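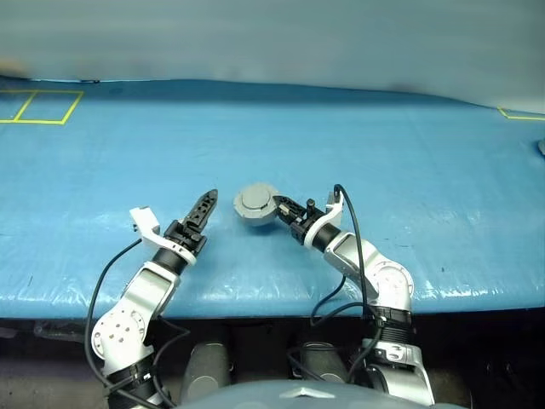

Two-armed robot learns when to keep one hand to itself

PLURKINDALE, May. Researchers at Vevum, the robotics laboratory based in Plurkindale, have published a method that teaches a two-armed robot to decide which of its arms should do the work, and, more unusually, what the other one should do in the meantime. The answer, for much of the time, is very little.

The method is called Nakari. It was developed over 8 months and tested over 1000 trials, of which 883 ended with the part where it was supposed to be. The laboratory would like it known that the remaining 117 were extremely informative.

Why idle is difficult

Robots with two arms are usually taught by copying people. An operator guides the arms through a job, the robot records what it saw and how its joints moved, and a model learns to do likewise. The trouble is that people are untidy teachers. While one hand pushes an object, the other drifts, hovers, or starts towards the object and thinks better of it. A model trained on such recordings picks up the drifting along with the pushing, and performs both with great conviction.

Earlier versions of the Vevum system did this with some flair. Asked to nudge a part with the right gripper, the robot would often bring in the left as well, to the benefit of neither. The team's internal name for the behaviour was "helping", and it was not meant kindly.

What Nakari does

Nakari adds a small second model that runs alongside the main one. At each step it gives each arm one of three roles: lead, support or wait. An arm told to wait may stay near the object, ready to be useful, but must leave a gap. The width of that gap is learned from the demonstrations and gets smaller as the moment for joint work approaches.

Labels for the roles are worked out from the recordings themselves, using the pull on each arm's joints to judge whether it was in contact. Operators are spared the job of sitting through hours of their own fidgeting and marking it by hand. Several had offered to resign first.

Work on the table

The tests used round, many-sided grey parts on a table covered in glossy blue sheeting, with areas marked out in yellow tape. In the picture with this release, the right gripper is against the rim of the part and the left is standing off with a narrow strip of blue between them. To a casual visitor this may look like half a robot at work. The authors regard it as their main result.

The sheeting was kept for all trials, wrinkles, glare and all. Bright reflections are a nuisance for vision systems, and an early proposal to swap the covering for something dull and matt was turned down on the grounds that factories are seldom so considerate.

Results

Using 39 demonstrations, Nakari completed the set task in 883 of 1000 trials. A trial counted as a failure if the part ended up outside its target area, if the arms touched each other, or if a person had to step in. Most failures were of the first kind. Parts tended to stop just over the line, and the rules made no allowance for near misses, despite representations from those who had set up the trial.

The method has limits. It has been tried only with rigid parts on a flat surface, and only at modest speed. It copes poorly when a part is pushed to the far side of the table, where both arms are at full stretch and neither is keen to lead. Objects that must be lifted by two arms from the outset gain little from it.

Next steps

Vevum will now work with Guillot, a maker of pump housings, to try the method on parts that arrive in no particular order and at no particular angle. Guillot describes this as normal production.

The paper, the training code and the full set of demonstrations are available from the laboratory on request. Recordings of all 117 failures are included, and run to rather longer than the successes.

Notes to editors

Vevum is an independent research laboratory working on robot handling and assembly. Nakari is the name of the method and stands for nothing, although suggestions continue to arrive. Media enquiries and requests to see the robot wait in person should go to the Vevum press office in Plurkindale. Visits are held in the afternoon.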